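We need people to come and teach our robot

Hi all – I'm Nurhan Yüksel, and I run the teaching sessions at Omport. We're looking for 20 people who would like to spend a few half days steering a robot through ordinary household chores. You don't need a technical background. If you can wipe a counter and you don't mind doing it over and over, you're who I want to hear from.

So what would you be doing? You stand at the control station, put on the headset, and take hold of two hand controllers. You see what the robot sees, and when you move your arms, it moves its arms. We record every run and use the recordings to train it. Some days you'll work by remote control, and other days my colleague Ekrem Tekin will have you take the arm by the wrist and guide it through the motion yourself. (He's very patient. I'm a bit less so, but I bring the good cookies.)

Last round we collected 2834 runs, and 447 of those went in the trash, mostly from people rushing. Slow is fine! I would much rather have one calm run from you than five hurried ones.

The work right now is mainly tables and kitchen appliances. Reaching low is the hard part, because you're looking down past the robot's own arms and feet and it takes a while to judge how far away the gripper is.

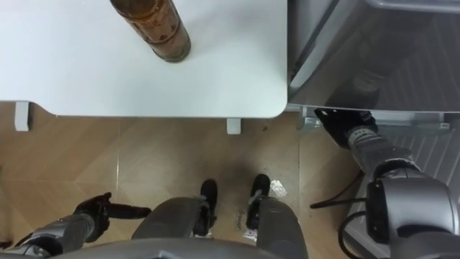 Most people get the hang of it by their second visit, and after that it gets kind of addictive. You'll get a break every 46 minutes whether you want one or not, as headsets are tiring.

You should be 18 or older, okay with standing for a while, and free for at least four half days between now and the end of May. Glasses are no problem. Sessions are paid by the hour, travel within the city is covered, and there's lunch if you're here past noon. We're in Kista, a short walk from the subway.

To sign up, send me a few lines about yourself through the contact form and tell me which hand you write with. Left-handers, please do apply – we had almost none last time.

Nurhan
19 January 2018

Recent posts
Zivia gets new wrists
Notes from our open house in Kista
Işık: a smaller robot for smaller kitchens
Thank you to our fall participants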